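Chapter 9
Choosing a Gripper: Side-by-Side Trials

Put two grippers on the same arm, give them the same cup, and you will learn more in an afternoon than a data sheet can tell you in a week. It's one of the great pleasures of this field! In this chapter we follow Shireen Tshabalala's bench trials at the Mikville lab, where a two-finger Inamell gripper and a soft-fingered Tsoukalas ran 400 picks each with the same controller and the same wrist camera.

You will learn how to set up a fair trial, how to log a failed grasp, and how to read wrist camera footage (a skill all its own, and a fun one). Clear objects get a full section, 9.3, so keep a glass jar or a plastic cup handy as you read. 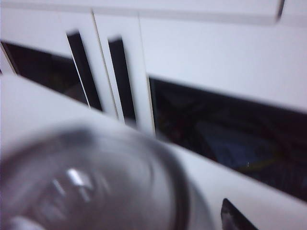 Figure 9.1 Wrist camera view with a clear container close to the lens. Motion blur leaves little more than the curved rim and a streak of glare.

Before you go on, look at Figure 9.1 and sketch where you think the container's far edge lies. Keep the sketch for Exercise 2.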